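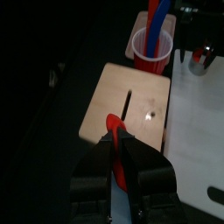
Photo: Radu Ardeleanu

Blog > Computers > Backups and passwords

Apr 29, 2020 – 3 min read

So I finally moved all my passwords out of the browser, and I have feelings about it!

I'd been letting the browser remember everything for years. Then in February my old desktop stopped booting (a bad drive, according to Katia Fabbri, who has fixed more of my computers than I'd like to admit) and I found out that sync had been switched off the whole time. I spent two evenings clicking "forgot password" and waiting for emails, and one of those emails went to an address I can't get into anymore. Fun.

Katia uses a manager called Clestitz, so that's what I tried first. It looks nice, but the free plan wouldn't sync to my phone, and I'm on my phone half the day. Then I gave Trirkow a go and stuck with it. The import pulled in 172 logins from my laptop, and 134 of them used some version of the same password. Yes, the one with the dog's name and a 1 on the end. Please don't tell my brother.

Changing them was slow. I did email and the bank first, then shopping sites, a few each night with the TV on – some of them hide the password page so well that I gave up and just deleted the account. There's a pet supply store I last ordered from when we still had the hamster!

My one complaint is the autofill on my tablet, which pops up over the box I'm trying to type in. Kuo-hua Lui left a comment on my last post saying you can turn it off for single sites, but I haven't found that setting yet. If you know where it is, let me know.

The master password is written down on paper, in a drawer, in an envelope marked "oven manual." Well, I guess I'll have to move it now.

Recent posts
- Why my printer only works after a restart
- Cleaning out 1000 unread emails
- Two months with the Retmont router
- Setting up a tablet for my mom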